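Oldale Upholstery and Textile Cleaner, concentrate

Sold by Stirgate Home Supply
Item 161
Bottle size: 300 ml
Price and stock: see the counter or call

We were not keen to carry another fabric cleaner. The shelf was already full of them, most of them are soap and water with perfume, and the claims on the labels have got out of hand. Oldale sent a case anyway. Damián Sandoval, who does our buying, put it through the same tests as the others, and it did well enough on some of them to earn a spot. It did badly on a few too, and those are listed further down.

What it is

A low-foam concentrate you mix with cold or lukewarm water. One capful to a bucket for general cleaning, two for armrests and headrests where skin oil builds up. The label says "professional strength." We don't know what that means and Oldale's rep couldn't tell us. It cleans like a decent mid-price upholstery shampoo.

There is a light scent when you open the bottle. The label calls it unscented. It fades once the fabric dries, but if you are sensitive to that kind of thing, come in and smell the open bottle before you buy.

Where it worked

Tea, fresh and a day old, on cotton canvas. Gone in one pass.
Mud on polyester plush. Gone after drying and brushing first, then one pass.
General grayness on seat cushions. Better, and visibly so next to the untreated half.
Milk on a pillow cover. The mark and the smell both came out.
Pencil on a painted-look vinyl. Came off, though so it did with a damp rag.

Where it did not

Ballpoint ink. It spread. Don't.
Red wine left overnight. Went from red to a pale gray-brown and stayed there.
Candle wax. No effect at all, in spite of the little candle on the back label.
Pet urine that has reached the padding. It cleans the surface and the smell comes back on a humid day. You need an enzyme product for that, and this has no enzymes in it.
Old yellow water rings. Slightly fainter, if you are feeling generous.

"Lifts stains other cleaners leave behind"

That is printed across the front. We tried it on patches where the Colow spray had already failed. It lifted one out of the whole lot. The Colow spray costs less, is ready mixed, and is still what we'd sell you for a small spill on a car seat. Oldale makes more sense when you have a whole sofa to get through, as the bottle goes a long way once diluted.

"Safe on all fabrics"

No cleaner is. Check the care tag on the piece. W or WS is fine. S means solvent only, so put the bottle back. X means vacuum only. If the tag has been cut off, test a hidden spot under the seat, let it dry completely, and look at it in daylight before you go on. Nazanin Akbari at our front desk has talked a fair number of people out of using it on velvet and silk blends, and she'll do the same for you.

Using it on plush and other long-pile covers

Vacuum first, with the brush head. Mix the solution, whip it up by hand, and work with the suds only. Pile soaks up far more water than you would think, and a thick seat can stay damp inside long after the top feels dry. Go over it lightly with a soft brush in one direction, blot with a white towel, and brush the nap again while it is still a little damp. Skip that last step and you can get stiff, matted patches. The label mentions none of this.

Loose pillows should be done separately. If the cover unzips and the tag allows it, use the washing machine and save your money. Printed pillows need a spot test on the print itself, as well as on the plain part. 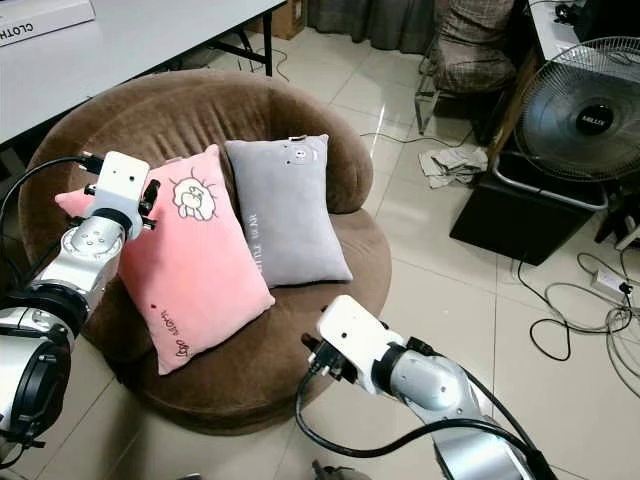
Brown plush armchair with a pink and a gray printed pillow.

Light colors show a tide line more easily than dark ones. Clean the whole panel from seam to seam, even if the spot is small.

Drying

Oldale says "dry in minutes." Ours took most of an afternoon with a window open and a fan running. Don't sit on it early and don't point a heater at it.

Specifications

Form: liquid concentrate
Contents: 300 ml
Filled weight of the smaller travel size: 155 g (special order only)
Shelf life once opened: 2 years, according to the maker
Cap: child resistant, and stiff
Mix with: water only, never bleach

Customer comments

Sharada Warrier: Did a three-seat couch and have plenty left. Arms came up well. The coffee stain I bought it for is still there.

Bendik Hellström: Works. The cap is a nuisance with wet hands.

Selvaraj Roy: Same result as dish soap on my dining chairs. Nicer smell, I suppose.

Returns

Unopened bottles can come back with the receipt. Opened bottles can't, which is why we keep a tester at the counter. Bring a scrap of your fabric if you have one.

Page last checked 23 Jun 2023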